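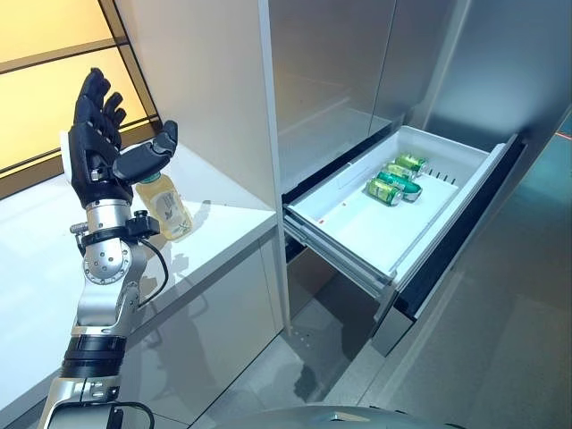
Five-finger hand over the counter, drawer open, bottle by the wrist.

3rd October, kitchen cell, hand comparison continued

Arm and controller unchanged from the July runs. Only the end effector differs. The Soduvo five-finger hand is on the wrist, with the Priline two-jaw gripper as the baseline. Same objects, same counter, same fridge drawer. Controller firmware left alone on purpose so the July numbers can still be used.

Mounting. The silver collar went on without shimming. The Coughlan adapter plate we cut in July turned out to be unnecessary, so it's back in the parts bin. The black module clamped beside the wrist clears the thumb at full spread but not by much. Do not command full spread plus wrist roll in one move until the joint limits in the config are edited. I have only done it as two moves so far.

Cable. The loop out of the module bows well away from the arm when the hand points up. With the forearm low over the front edge of the counter it could catch on the drawer front. Added a keep-out box along the counter edge for now. A shorter cable would be better. Wellport has them in the catalog but the listed connector is the older one, so check before ordering.

Payload. Hand plus collar plus module comes to 1845 g on the bench scale. The payload entry still had the Priline value in it, and the arm sagged slightly on every hold until I changed it. Anyone swapping back needs to change it again. It does not reload with the tool profile.

Trials. 18 per gripper, alternating between bottle and cans, start positions from the July list.

Bottle, standing on the counter: both grippers are fine. The Soduvo hand is slower to close but tolerates a worse approach. The Priline needs the jaws square to the bottle or it pushes it over. Thumb opposition on the hand has to be set before the approach. If it is set during the approach the thumb tip brushes the cap.

Cans, lying in the drawer: harder. They sit in a row near the back left wall and the fingers have little space to get down between the can and the wall. The Priline can go in vertically from above. The hand has to come in tilted, and then the forearm gets close to the side panel. Planner rejected several of these outright. Those are logged as planning failures, kept apart from the grasp failures.

Close time, command to stable contact: 412 ms for the hand. Timeout in the old script was 400, so the first batch was all marked as failed when the grasps were good. Raised the timeout and reran the batch. Old log kept, with a note in the header.

Head camera. The open hand hides part of the bottle from the head view, mostly the cap. The pose estimate drifts once the thumb is over it. Freezing the estimate before the final approach helps. The glossy fridge front also picks up a reflection of the drawer, and the depth there is noisy - masked it out for both grippers.

To do:
- edit wrist roll limit in the hand config
- write payload into the tool profile so it switches with the tool
- rerun cans with the row moved off the wall, both grippers
- confirm connector type before any cable order

Leaving the hand mounted. Drawer trials go first next session.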